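Moving the old laptop to Onura
2025-11-09

So I finally did it. The old laptop is off Windows and running Onura, and I'm typing this on it now with my feet up on the couch and a cat trying to get between me and the keyboard.

I'd been putting it off since August, when the update nags started turning up every time I opened the lid. The machine doesn't meet the requirements for the newer version and I wasn't about to buy a new laptop when this one still has a good keyboard and a battery that gets me through an evening. Pantelis had been at me for ages to try Linux on it. I kept saying yes, yes, next weekend, and then finding something in the garden that needed doing.

I did have a go at this years ago, on a different computer, and gave up because the wi-fi wouldn't work and every forum answer began with "first, connect to the internet". That put me right off. I'm pleased to say the wi-fi was fine this time. It came up in the live session before I'd installed anything, which was the moment I decided I was going through with it.

I picked Onura over the better-known ones mainly because Pantelis Stamatopoulos uses it and I could ring him. If you're choosing one yourself, I reckon that's as good a way as any! It has a plain desktop with a bar along the bottom and a menu in the left corner, and the colours are a bit drab, but I changed the wallpaper and got over it.

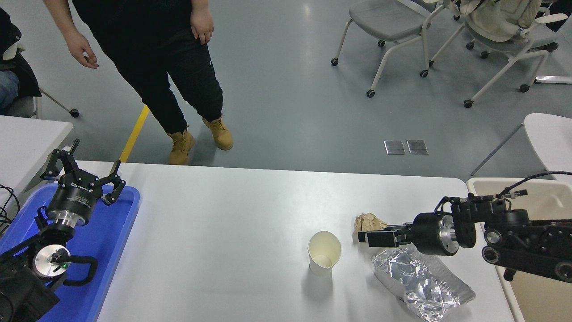
The white table, paper cup and all

Making the USB stick was the fiddly part. The first stick I tried was an old freebie from a conference and the laptop simply refused to see it. I went into the boot menu, came out again, went into the BIOS, turned off fast boot, turned off something else I probably shouldn't have, and still nothing. Then I tried a newer stick and it worked straight away. Five attempts and most of a Saturday morning gone on a dud stick. I've thrown it in the bin so I can't do it to myself again.

The installer itself is friendly. It asks your language, your keyboard (pick the US layout if you're in Australia, it's the one that matches what's printed on the keys), your time zone and then the scary question about the disk. I chose to wipe everything. Emrys Pritchard, who I used to work with, told me I should keep Windows on a small partition just in case, and he's probably right, but I know myself and I'd have drifted back there the first time something annoyed me.

What didn't survive the move was Vudix, which I used for scanning receipts. There's no Linux version. I tried running it through the compatibility layer and got a grey window with one button in it, and the button closed the window. The scanner works with the simple scanning program that comes with Onura, though, so now I scan to PDF and name the files by hand. It's slower but there aren't that many receipts.

The printer, on the other hand! I plugged it in, went off to look for a driver, and by the time I'd found the right page the test sheet was already sitting in the tray. On Windows that printer used to vanish once a fortnight and I'd have to remove it and add it back again.
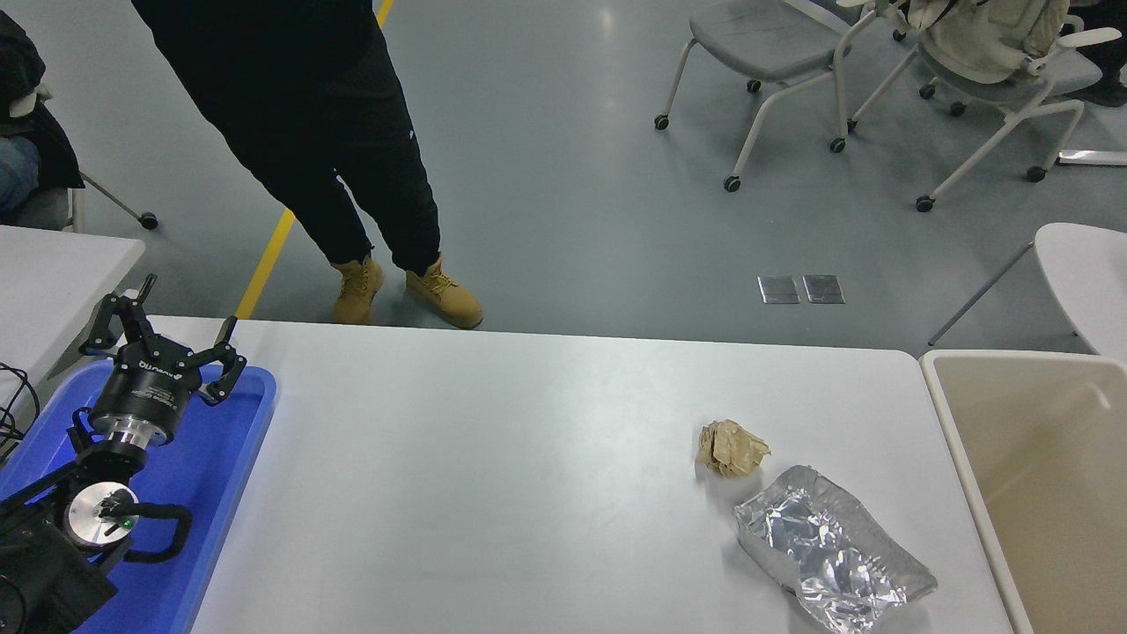
Filed under: Linux, Backups, Old hardware

A word on backups, seeing I nearly came unstuck there. I copied my Documents folder and my Pictures folder to the external drive and thought I was done. Then, the night before the wipe, I was looking for the photos from our trip to Tanamwood and they weren't on the drive. They were in a folder called "New folder" on the desktop, inside another folder called "New folder". 700 photos, and I'd have lost every one of them. So please go and look at your desktop, and in Downloads as well, where I found my tax return from last year.

Browser stuff was easier than I expected. I signed in and the bookmarks came down on their own. Passwords I'd already moved into a password manager a while back, and I'm very glad I had, although I did lock myself out of my email for most of an afternoon when the two-factor app decided it wanted confirming on the computer I'd just erased. Get your recovery codes printed before you start. I had mine saved in a text file. On the laptop. Yes.

Things I'm still getting used to:

The update tool asks for my password every time and I keep typing the old one.

Scrolling on the touchpad went the wrong way until I found the setting, under Mouse for some reason.

The fonts looked thin and spidery for the first couple of days. I don't notice them now, so either I adjusted or an update fixed it.

Sleep is a bit hit and miss. If I close the lid with the charger in, it's fine. On battery, it sometimes wakes up to a black screen and I have to hold the power button down. Pantelis thinks it's the graphics driver and has sent me a long message with commands in it that I haven't been brave enough to try. If anyone reading has the same trouble, I'd love to hear what you did.

The whole install, from picking up the good stick to having my files back on, took six hours, and a fair chunk of that was waiting for the external drive, which is ancient and makes a ticking noise I don't love. Replacing that is next. Emrys swears by the Lambrakis ones, the kind with the rubber sleeve, so I'll have a look at those once I've paid the rego.

The laptop feels quicker, by the way. It used to sit there with the fan roaring for a good while after I logged in and now I can open the browser pretty much straight off. I'd forgotten it could do that. I've had it five years and was this close to handing it to my nephew for parts.

Next job is Mum's desktop. She plays one card game and reads her email, so how hard can it be? She does want the card game to look exactly the same, though – same green background, same backs on the cards – and I've been through every solitaire in the Onura software centre without finding one that matches. Suggestions in the comments please.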